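Noemi Schumacher has been repairing watches in Homton for 30 years, and she still keeps her very first loupe in the drawer under the bench, scratched lens and all. When I came by she had the kettle on and a tray of old wind-up pieces laid out for me to look at, and I'm afraid we got through two pots of tea before I asked a proper question.

"People come in almost embarrassed," she told me. "They say, it was my grandfather's, it's probably worth nothing. And I say, well, do you want to wear it? Then let's open it up."

Most of what she sees needs a cleaning, fresh oil and a new gasket. She charges 345 dollars for a full service on a plain hand-wound watch and quotes more for a chronograph, and she asks customers to leave it with her for 12 days so she can watch how it keeps time in different positions before it goes home.

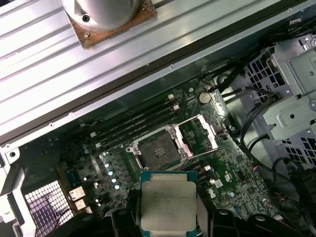 She learned the trade from Kamarul Oei, who ran the shop before her and was, by her account, very strict about screwdrivers. "He made me sharpen them every morning for a whole January," she said, laughing. "I thought, when do I get to touch a watch? But you slip once on a nice bridge – just once! – and you understand."

I asked about straps, because I always do (my own was looking sad that afternoon). She likes plain calfskin for daily wear and thinks metal bracelets get sold a link too tight. "Your wrist is bigger in summer. Leave yourself some room."

As for her own watch, it's a small steel one with a cream dial that she bought from a customer, Imani Okafor, who was moving away and wanted it to stay in town. It runs a little fast, and Noemi has been meaning to regulate it for years. "Everybody else's come first," she said, and went to fill the kettle again.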